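Filed under: Robotics > Buying & Budgets
317 views | 4 shares

How many spare finger pads should I budget for?

I'm pricing a pair of hand-held grippers for picking up small boxes and wrappers at home, and I have no clue what to put down for spares! The quote from Van Dijk lists pads separately and my total is already at $1041.

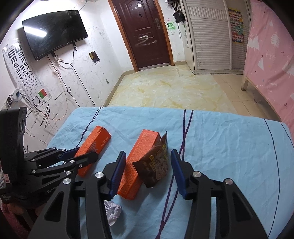 Metville, 2019-11-08

Mostly it'd be light stuff on a bedsheet, cardboard and snack bags, nothing greasy (well, hopefully). Do I buy extra pads up front or wait? Shipping to me is painfully slow.
Joris Stevens

2 answers

Seon-mi Pyo
Buy them up front! I'd get one full spare set for each gripper and put the rest toward storage, I always forget storage. Ask whether the pads come in pairs or singly too, my first order was half what I needed. 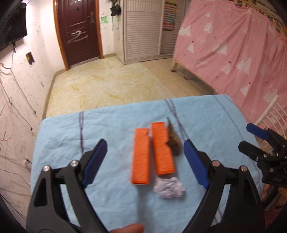
And get the shipping in writing before January if you can, my supplier changed its rates on me right after New Year's and I had to redo the whole sheet. Oh, and pivot bolts! Price a few of those while you're at it.
Helpful (4)

Gijs Van Acker
depends on the gripper. did you try Prilon?
Helpful (0)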